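Wood Grain

Wood grain is the direction and pattern of the fibers in a piece of lumber. I've been hooked on it for over 35 years, so forgive me if this entry rambles a bit!

A tree puts on a light layer in spring and a darker one later in the growing season. Slice through those layers and you get the stripes everybody likes. How you slice matters a lot. Flat-sawn boards show big loops and arches, while quarter-sawn ones show straighter lines (and cost more, sadly). 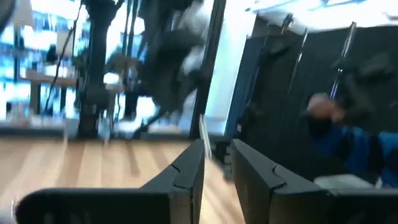
Floors are where most of us first notice grain, even if we don't know the word. I grew up sliding around on one in socks. With hardwood planks in a light brown like these, you get lighter and darker streaks running through the orange-tan boards, and I could stare at that all day. The old mill at Dradholm sorted its planks by color before selling them, but I like a mix.

Butcher block is a different animal. It's made by gluing strips together, and each strip brings its own grain to the party. Knots show up too, where a branch once grew out of the trunk. 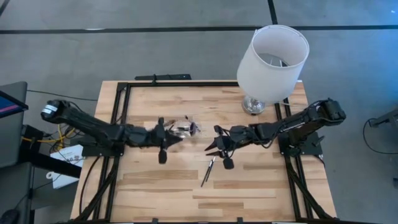 Strips also help a top stay flat, as wood swells and shrinks across the grain far more than along it. My first top, a single wide slab from Prullby, cupped so badly by March that soup slid off it. I cut it into 3 pieces and made shelves.

Finish changes the look as well. Oil brings up the dark lines and warms the color.
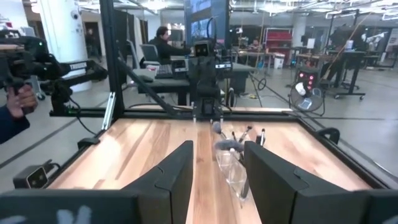
Always sand with the grain, never across it. I start at 60 grit and work my way up slowly, wiping off the dust between rounds. Scratches across the grain hide until the oil goes on, and then there they are, every one of them.

52 shares | 3 comments

oakandash: Soup! Mine did the same thing with a desk.

plankfan: Does quarter-sawn take stain evenly?

fladinero_shop: Depends on the wood. Test a scrap first.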